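Recording Demonstrations in a Simulated Room: Navigation and Approach

Part of the Lisley recording guide. Last edited 12th July.

This page covers how to record approach episodes in the simulator. An approach episode starts with the arm parked somewhere in the room and ends when the gripper is in position to grasp the target. Grasping itself is on a separate page. You should already have the simulator installed and the controller paired.

Before you start

Open the Ramstead room pack and pick a room from the list. Do not edit the room by hand. If you move a cabinet because it is in your way, the episode no longer matches the room file and the checker will reject it.

Check three settings in the recorder panel:

Wrist view: on
Room view: on
Action log: absolute pose and finger opening

The panel remembers the last person's settings, so look at it every time. We lost a full set in May when the action log had been left on joint angles and the training script wanted poses. It loaded without any error and the policy learned nothing useful.

Set the seed to random. The seed decides the start pose, the floor and wall materials, and the lighting. Write nothing down about it, as it is saved in the episode header.

Recording an episode

1. Press Reset. Wait for the room to finish loading before you touch the controller. Anything you do during loading is logged.

2. Press Record and hold still for one second. The trimming script uses the still part to find the start.

3. Turn the wrist until the target comes into view. Turn slowly. Fast turns give the model large jumps between one image and the next, and it tends to copy them later as jerks.

4. Move toward the target in one smooth path. Small corrections are fine and should be left in.

5. Stop when the target sits between the fingers, with the fingers open. Hold still for one second again.

6. Press Stop, then mark the episode as good, recovery or discard.

A good episode runs no longer than 22 seconds. If you are past that, finish it anyway and mark it discard. Stopping halfway leaves a short file that has to be cleaned out by hand.

Starts that face a wall

The random start pose does not know where the target is. In a fair share of episodes the wrist view opens on a wall, a corner or the floor, with no target in it. New operators usually press Reset until they get a nicer start. Please don't. A policy trained only on easy starts has no idea what to do when it sees tile and nothing else, and the test set has plenty of those.

Treat a blank start like any other. Hold still for the first second, then look for an edge you can use to get your bearings. The line where wall meets floor is the best one, and grout lines help too.
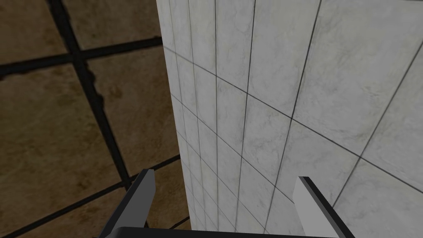 Ruben Mulder: I'd add that people should back off before they turn. If you swing the wrist this close in, the fingers clip through the surface or bump it, and the contact flag goes up for the whole episode. Pull straight back a little, then rotate. I redid 12 episodes before I worked that out.

We have taken that into the procedure. For any start that faces a surface, do it in this order:

1. Hold still for one second.
2. Back away along the direction the gripper is pointing.
3. Turn toward the open side of the room.
4. Keep turning the same way until the target appears.
5. Carry on from step 4 of the normal list.

Always keep turning the same way. If you look left, change your mind and look right, the model sees two different actions for nearly the same picture and will sit there wavering between them. If you do change direction, mark the episode discard and take the next seed.

Materials and repeats

The room pack swaps floors and walls independently, so you will get combinations that no one would put in a house. Leave them in. The point of the swap is to stop the model from tying an action to a certain color of tile.

Record 6 episodes per room and then move to the next one. Doing more in one sitting gives you practiced paths that all look alike. Come back to the room another day if it needs more.

Recovery episodes

A recovery episode is one where something went wrong and you fixed it: you overshot, bumped the counter edge, or lost sight of the target and found it again. These are worth having. Do not stage them. Staged mistakes tend to be big and slow, and real ones are small. Just record as normal and use the recovery mark when it applies.

If the arm gets stuck inside geometry, that is a simulator fault and not a recovery. Mark it discard and put the room name in the note box.

Checking your set

Run the Huken checker on the folder before you upload. It looks for missing views, dropped images, a contact flag with no recovery mark, and still periods that are too short. Fix marks in the panel if they are wrong. Do not trim or splice files yourself.

Then play back 7 episodes from the set at normal speed, wrist view only. Ask yourself at each point whether you could tell what to do next from that view. If you steered by looking at the room view while the wrist view showed nothing helpful, the model will not be able to follow you. This is the most common reason a set comes back.

Upload to the shared folder under your own initials and the room name. Demetrio Cifuentes handles rejected sets, and Ilango Iyer has the list of rooms still to be recorded. Ask Ilango before starting on the Sepúlveda kitchens, as the cabinet doors in those are being rebuilt and the old files will not load after the change.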